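Castlow Household Help > Cleaning and Care > Tables and worktops

Smears on a glossy white marble-pattern table -- is special polish worth it?

Posted by Chin-lung Hsiao
Sun 16 September

We've had a table from Wutier since last December. White top with a grey marble pattern, high gloss, thin black legs. I don't believe it is real marble, whatever the man in the shop let us think, and the leaflet only says "decorative surface", so make of that what you will.

My problem is smears. I wipe it after every meal and it looks fine from where I'm standing. Then I sit down at the other end, facing the window, and the whole thing is covered in arcs like a badly cleaned windscreen. I have tried washing-up liquid in warm water, then vinegar and water (before I read that you shouldn't if it might be stone), then kitchen roll on its own. Kitchen roll leaves bits.

The shop now wants to sell me a bottle of Ekitz Gloss Restorer. The label says it "removes 100% of residue and keeps surfaces streak-free for up to 69 days". I would like to know who sat and watched a dining table for 69 days, and whether they were allowed to eat off it. My sister-in-law swears by the stuff, but she also swore by the magnetic descaler.

So:
Has anyone used Ekitz on this kind of top and seen a difference that lasted past teatime?
Does the cloth matter? I've been told microfibre, old cotton T-shirt, chamois and newspaper, all by people who were quite sure of themselves.
Is there any way to tell whether it is stone without scratching it?

I don't want to hear about coasters. We have coasters.

Uriel Rivadeneira
Member, 571 posts

I bought Ekitz. I'll tell you what I found and you can decide.

First wipe, it looked wonderful. Second day, still good. By the end of the week there were fingerprints on it, and they were worse than before, because the stuff leaves a film and the film takes a print like a wet biscuit. I rang the number on the bottle and was told I had used too much. I used less. Then I was told I hadn't used enough. I stopped ringing.

The bigger trouble was getting the film off again. It took three goes with warm water and a tiny drop of washing-up liquid, changing the water each time, and after the third go the table looked as good as it had with the polish on. Which made me suspect that a lot of what you're paying for is somebody making you clean your table properly once.

My guess about your arcs is too much washing-up liquid and no rinse. People put in a squirt. You want a drop in a whole bowl. Then go over it with plain water, then dry it. Leaving it to dry by itself is where the marks come from, at least where I live, where the kettle furs up if you look at it. Wipe in straight lines from one end to the other. I can't prove straight lines are cleaner, but if you leave a streak you can see where it is and go back for it.

As for stone: look at the underside. If the pattern stops at the edge and there's board or something dark underneath, it isn't solid marble. It could still be a thin layer of stone stuck on, so I wouldn't go back to the vinegar until you know. Put your palm flat on it as well. Stone feels cold and stays cold for a good while. Glass does too, mind you, so that only rules things out.

dishcloth_dan
New member

Just use baby wipes mate. Works on everything. My mum's had hers years

Uriel Rivadeneira

Baby wipes have lotion in them. That's another film.

dishcloth_dan

never noticed any film

P. Arumugam
Member

I'd agree with most of what Uriel says but not with the straight lines, which I have tried and can't see makes any difference at all.

What did make a difference was where I stood. Chin-lung, you've more or less answered this in your own post: it looks clean from one side and dreadful from the other. A glossy top is half a mirror. If you look straight down at it you see the pattern, and the pattern hides everything (I sometimes think that is why they print it). If you look along it towards the light you see the smears. So I clean from the near side, then walk to the end opposite the window, bend down and look across. Tedious, but it costs nothing, and it takes less time than reading the back of a polish bottle.

On cloths, I've bought far too many. I had a pack of 32 microfibres off the market and about the only thing I learned is that they're fine until you wash them with fabric softener, and then they're useless and push the water about. Cotton T-shirt is good for drying if it's old and has no print on it. I never got on with chamois. Newspaper I wouldn't risk on white. Whatever you choose, have one for wet and one for dry and don't let them swap jobs. The colour doesn't matter, despite what the packet tells you about pink for this and blue for that, though I do keep a pink one for tables simply so it doesn't wander off to the bathroom.

You'll also want to lift things off before you start. I used to go round them, and you get a ring of old cleaner round the foot of every vase and bowl which then shows up beautifully in the shine. 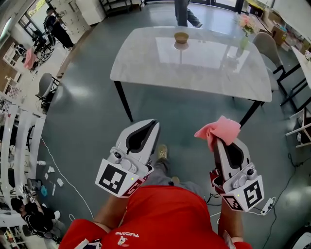 Same sort of top, wooden bowl at the far end. You can see the bowl reflected in the gloss.

If the reflection of something at the far end is sharp, I'd call that part clean and leave it alone. If it's milky, go over that bit again with plain water and dry it. That's my whole test and I make no claims for it beyond my own table.

One question back to you: when you sit at the other end, do the arcs run right to the edges or only across the middle where people eat? Mine were only ever in the middle, and I blamed the cleaning for months when a fair bit of it was butter.

Chin-lung Hsiao
Original poster

Thank you both. Looked underneath: dark board, pattern stops at the edge. So much for the man in the shop. Palm test was no help, everything in our kitchen is cold.

Tried the one drop in a whole bowl, then plain water, then dried it with an old T-shirt. Better. Not perfect, but I had to get right down by the chair to find anything. I did half in straight lines and half any old how, and I'm sorry, Uriel, I couldn't tell which was which.

P. Arumugam -- the middle, mostly. I shall look into the butter.

I haven't bought the Ekitz. Will see how it looks by the weekend, and I'd still be glad to hear from anyone who has got the full 69 days out of a bottle.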